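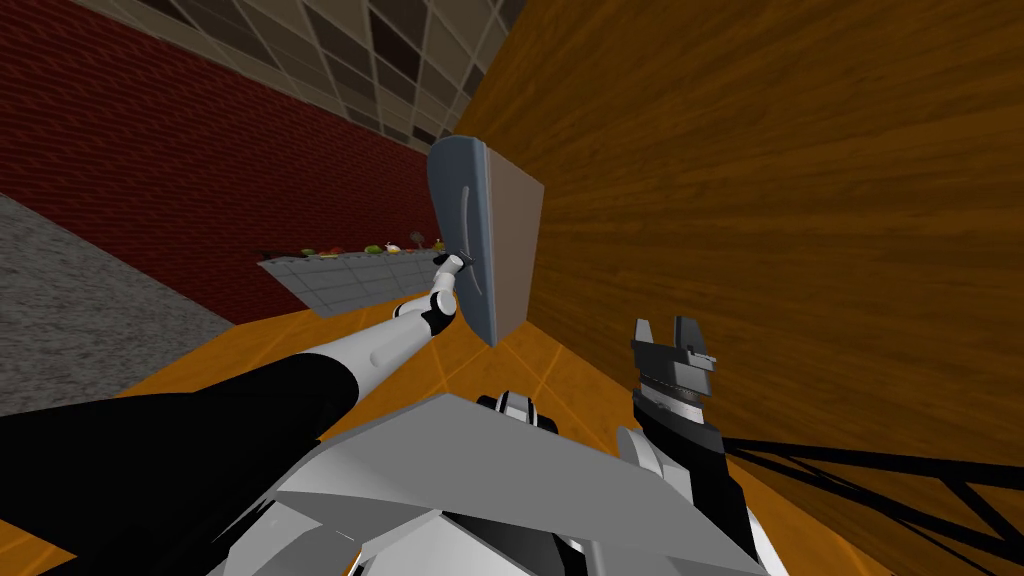 Stand: 20. August 2021

# Wer renoviert mit? Wir suchen Haushalte für das Wandent-Jahr

Bei euch steht ein Zimmer an. Vielleicht ist es der Flur mit der Raufaser aus der Zeit eurer Vormieter, vielleicht das Schlafzimmer, in dem seit dem Einzug ein Eimer Grundierung hinter der Tür wartet, oder der Keller, der irgendwann einmal Hobbyraum werden sollte. Genau solche Zimmer wollen wir haben! Für unser Renovierungsprojekt Wandent suchen wir Leute aus Matberg und den umliegenden Dörfern, die zwischen Oktober und Juni einen Raum selbst herrichten und uns dabei zuschauen lassen.

Wir sind die Mitmachwerkstatt in der alten Zeman-Halle, unten am Güterbahnhof. Viele kennen uns von den offenen Abenden, an denen man Stühle leimen oder sich die Stichsäge erklären lassen kann. Wandent ist unser erstes Projekt außerhalb der eigenen vier Wände, und wir freuen uns seit dem Frühjahr wie verrückt darauf.

## Worum es geht

48 Haushalte nehmen teil. Jeder sucht sich einen Raum aus und macht ihn in seinem eigenen Tempo fertig, mit unserer Hilfe und mit der Hilfe der anderen. Was dabei passiert, haltet ihr in einem Renovierungstagebuch fest: was ihr vorhattet, was ihr geschafft habt, was es gekostet hat, wo ihr steckengeblieben seid. Aus den Tagebüchern machen wir im Sommer ein Heft, das in der Werkstatt und in der Bücherei ausliegen wird.

Warum das Ganze? In den Zeitschriften sieht man immer das fertige Bad. Uns interessiert der Sonntagabend davor, wenn die Fliesen halb ab sind und jemand zum dritten Mal den Abfluss sucht. Wir glauben, dass man aus ehrlichen Tagebüchern viel lernen kann, gerade beim Planen. Wie lange dauert es wirklich, eine Decke von Leimfarbe zu befreien, wenn man berufstätig ist und zwei Kinder hat? Wir hätten die Antwort selber gern.

## Was ihr bekommt

- Einen Materialzuschuss von 1000 Euro pro Haushalt, ausgezahlt in zwei Hälften: die erste im Oktober, die zweite nach eurem Zwischenbericht im Dezember.
- Freien Zugang zur Werkstatt während der Öffnungszeiten, Maschineneinweisung inklusive. Wer die Tischkreissäge benutzen will, muss die Einweisung auch dann machen, wenn zu Hause eine steht.
- Leihgeräte: Tapetenlöser, Langhalsschleifer mit Absaugung, Rührwerk, Feuchtemesser, zwei Rollgerüste. Den Langhalsschleifer bitte früh reservieren, um den wird es Gedränge geben.
- Vier Übungsabende (siehe unten).
- Zwei Hausbesuche, einen zu Beginn und einen, wenn ihr ihn braucht.

Den fachlichen Teil übernimmt Karim Chraibi. Er ist gelernter Maler, hat lange in der Altbausanierung gearbeitet und leitet bei uns die Abende zu Putz und Farbe. Für alles, was mit Holz zu tun hat, also Türen, Dielen, Einbauschränke und Fensterbretter, ist Žydrūnas Urbonaitė zuständig. Beide kommen auch zu den Hausbesuchen.

## Was wir uns von euch wünschen

Ihr müsst nichts können. Wirklich nicht! Wer noch nie eine Rolle in der Hand hatte, ist genauso willkommen wie jemand, der sein drittes Haus umbaut. Wir wollen sogar eine bunte Mischung haben, damit sich beim Übungsabend jemand findet, der weiß, wie man einen verklemmten Heizkörper von der Konsole hebt.

Ein paar Dinge brauchen wir aber von allen:

1. Einen Tagebucheintrag alle zwei Wochen. Eine halbe Seite reicht, gern mit Skizze. Auch "nichts gemacht, Grippe" ist ein Eintrag.
2. Eine ungefähre Kostenliste. Kassenzettel in einen Umschlag stecken genügt, das Sortieren machen wir zusammen.
3. Teilnahme an mindestens zwei der vier Übungsabende.
4. Wer zur Miete wohnt: eine schriftliche Zustimmung der Vermieterin oder des Vermieters, sobald es über Streichen hinausgeht.

Der Raum darf höchstens 55 Quadratmeter Grundfläche haben. Damit ist auch eine offene Wohnküche noch dabei, aber keine Scheune (es gab schon eine Anfrage zu einer Scheune - tut uns leid, Familie vom Mühlweg, kommt trotzdem zu den offenen Abenden).

Nicht mitmachen können wir bei Arbeiten an Elektrik, Gas und tragenden Wänden. So etwas gehört in die Hände eines Fachbetriebs. Ihr dürft es parallel machen lassen und im Tagebuch davon erzählen, nur bezuschusst wird es nicht. Bei Verdacht auf Asbest, zum Beispiel in alten Bodenplatten oder im Kleber darunter, bitte gar nicht erst anfangen und uns vor dem Hausbesuch anrufen.

## Die Übungsabende

Der erste Abend gehört dem Untergrund. Karim bringt Platten mit, die er absichtlich schlecht vorbereitet hat, und ihr dürft herausfinden, was hält und was in Bahnen herunterkommt. Klebebandtest, Wischtest, Kratzprobe, danach Spachteln bis zum Umfallen.

Am zweiten Abend geht es um Farbe: Kalk, Silikat, Dispersion, Lack auf Heizkörpern und Türzargen. Wir streichen Musterflächen und schauen sie uns bei verschiedenem Licht an. Wer einen Farbton im Kopf hat, bringt ihn bitte als irgendetwas Greifbares mit, eine Tasse, einen Schal, egal.

Der dritte Abend ist der Holzabend. Türen aushängen, Bänder nachstellen, alte Lackschichten abnehmen, eine Sockelleiste in eine Ecke einpassen, die keine 90 Grad hat. Letzteres ist meine persönliche Lieblingsstunde, es wird dabei immer sehr still in der Halle.

Der vierte findet nach Weihnachten statt und hat noch kein Thema. Das legen wir nach den Zwischenberichten fest, je nachdem, woran die meisten hängen.

Die Halle ist geheizt, aber zieht. Zieht euch Schuhe an, die Farbe abkönnen.

## Patenhaushalte in Sandimville

In Sandimville läuft seit letztem Jahr ein ähnliches Projekt, etwas kleiner und mit Schwerpunkt auf Küchen. Mit den Leuten dort haben wir uns zusammengetan: Wer mag, bekommt einen Patenhaushalt, der die erste Runde schon hinter sich hat. Man telefoniert, schickt sich Fragen, und im Mai fahren wir gemeinsam mit dem Bus hin und gucken uns Küchen an. Bitte im Bewerbungsbogen ankreuzen, ob ihr Interesse habt. Beim Vorgespräch hat uns eine Patin erzählt, sie habe ihre Arbeitsplatte zweimal zugeschnitten und den Verschnitt zum Kräuterregal gemacht - auf solche Gespräche freue ich mich besonders.

## Bewerbung

Wir brauchen von euch:

- den ausgefüllten Bogen (liegt in der Werkstatt aus, wir schicken ihn auch gern per Post)
- drei oder vier Sätze zu eurem Raum und was daraus werden soll
- eine grobe Skizze mit Maßen, Bleistift auf Karopapier ist völlig in Ordnung
- wenn vorhanden, ein Foto vom jetzigen Zustand, bitte nicht extra aufräumen

Einwerfen könnt ihr alles in den Briefkasten am Seitentor, das Haupttor ist wegen der Pflasterarbeiten noch gesperrt. Bewerbungsschluss ist der letzte Tag im September. Sollten mehr Bewerbungen kommen als Plätze da sind, losen wir, und zwar getrennt nach Miete und Eigentum, damit beide Gruppen vertreten sind. Alle bekommen Bescheid, auch die, bei denen es nicht klappt.

Im Probelauf haben wir voriges Jahr 67 Tagebuchseiten gesammelt, von nur drei Haushalten. Eine davon liegt laminiert neben der Kaffeemaschine, wer neugierig ist, kann gern darin lesen. Es geht um eine Gardinenstange.

## Noch ein paar Fragen, die schon kamen

**Können wir als WG mitmachen?** Ja, eine WG zählt als ein Haushalt. Benennt bitte eine Person, bei der das Tagebuch zusammenläuft.

**Wir haben schon angefangen. Zu spät?** Nein. Schreibt auf, was bereits fertig ist. Material, das ihr vor Oktober gekauft habt, können wir allerdings nicht bezuschussen.

**Wird unser Name im Heft stehen?** Nur wenn ihr das wollt. Ihr bekommt eure Seiten vorher zu lesen und könnt streichen, was euch nicht passt.

**Und wenn wir nicht fertig werden?** Dann steht im Heft ein unfertiges Zimmer. Den Zuschuss behaltet ihr, solange ihr die Einträge geschrieben habt.

**Dürfen Kinder mit in die Werkstatt?** In den vorderen Teil immer, in den Maschinenraum ab 14 und nur mit Einweisung.

Für alles andere kommt einfach während der Öffnungszeiten vorbei und fragt nach Karim oder Žydrūnas. In den ersten beiden Septemberwochen ist wegen Inventur nur vormittags jemand da.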